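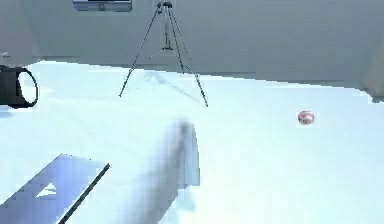
仿真画面：机械臂在白色台面上，后方立着黑色三脚架，右侧是红白小球。

栏目：车间动态 / 自动化

三号单元的仿真台终于跟上实机了！

从一月开始，Rastau单元的日常保养多了一道工序：实机上动过什么，仿真台里也得跟着改。以前大家总嫌麻烦，三脚架挪了位置，模型里还站在老地方，结果离线跑得漂漂亮亮的程序，一上真机就得重新示教。这回我们下决心把整个台面重新量了一遍，台面高度、机座偏移、三脚架落脚点全部更新，连夹爪指尖的长度都按换过垫片后的尺寸重填了。

说说标定。红白小球是我们的老朋友了，颜色分得开，滚到哪里都好认。做法很简单：小球放到给定点，机械臂从台前伸过去，在球的上方停住，读数，退回，再换下一个点。仿真里先走一遍，实机再走一遍，两边的坐标放在一张表里对。改之前最大偏差3毫米，改完以后降到2毫米以内，对抓取来说已经很舒服了（装配那边还想要更小，我们继续努力！）。

保养周期也顺手理了一下。腕部关节每运行2,000小时换一次润滑脂，换完必须重做零点，零点做完再跑标定，顺序别颠倒。夹爪垫片每个周三早班看一眼，边角起毛就换，备件在Roserdale柜子的第二层。线缆请留意肘部那一段弯折，扎带不要勒得太死，留一点活动量，不然手臂伸到台面远端时会拽着接头。

还有一件让人高兴的事：Flalanano工具包里的场景文件现在可以直接载入了，不用再手工摆东西。整套标定从开机到出表，原来要占掉大半个上午，现在将近60分钟就能跑完，喝杯茶回来刚好看结果。

想上手的同事，先在仿真台里把速度调到最低走两遍，看清楚手臂绕开三脚架的路线，再去申请实机时段。三脚架的支腿张得挺开，规划路径时别只盯着中间那根立柱。登记表挂在Panagiotou工位旁边，写上班次和要跑的程序名就行。

下一步准备把夹爪的开合延时也补进模型，手头有实测曲线的请发过来，格式不限，带上采样间隔就好。

最后更新：一月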